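Progress report, April - Zunitville study room and materials store

To: Hermine Grabner
From: Damian Prantl

Short one this month, sorry, writing this between deliveries. Numbers first, then the room, then what I need from you.

## Money

Second installment of 3000 came in fine. Spent so far: the big table, paper and pencils, bins, baskets, the delivery from Onyshchenko. The other 3000 is not touched yet and I'd like to keep it that way until the shelving quote is back from Gunico. They promised it twice. Will chase again.

Receipts are scanned up to the end of last month, rest is in an envelope on my desk. Will get to it.

## Room

Table is in and being used. We went for one wide top instead of the small desks - more elbow room, and people can leave a notebook open flat without knocking the next person's stuff off. Surface is holding up, pencil wipes off with a damp cloth. Ink doesn't, so pencils only for now.

Notebooks are the spiral kind with ruled pages and a brown cardboard cover. Good choice I think, they open all the way. First batch was 49, which is enough to get us thru to summer if nobody walks off with them.

Small white bin with the flip lid lives on the table itself. Was on the floor before and the scrap paper ended up everywhere but in it. Its small so it needs emptying often, but I'd keep it. White plastic basket goes on the table too, near the corner. 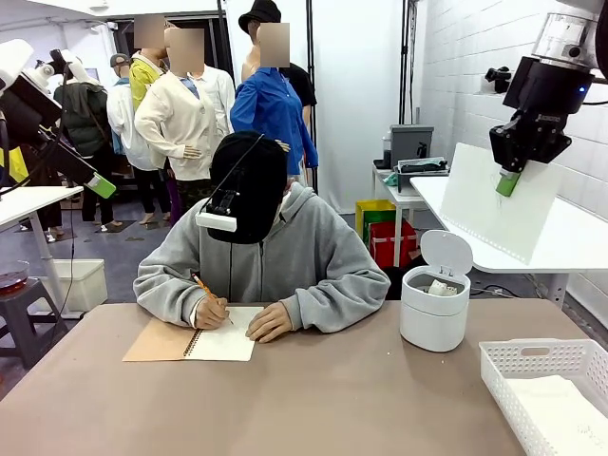

## Still open

- Storage. The room is cluttered, no way around it, and the mannequins are standing in a bunch behind the table. They need a proper place along a wall. Waiting on the Gunico shelving before we move anything, otherwise we do it all twice.
- Lighting. Sollex came by to measure, wants to fit 3 new lamps. Fine with me, price not in yet.
- Bin liners. The ones we bought are too big for the small bin. Using them in the hallway instead.
- Pencils. Yellow ones are fine, sharpener is not. Ordering a better one out of petty cash unless you object.

## Next

Shelving order, then clear the back of the room, then lamps. In that order, the Sollex people need to get a ladder in. If Gunico slips again the lamps slip with it and I'd ask for a few more weeks on the final report.

## Need from you

Ok on the sharpener. Ok to move whatever is left over from the table budget into storage - its not much but it would cover brackets and screws. And a yes or no on a second order of notebooks, same kind, I can place it the same day you anwser.

Call mornings, before 10 is best.

Damian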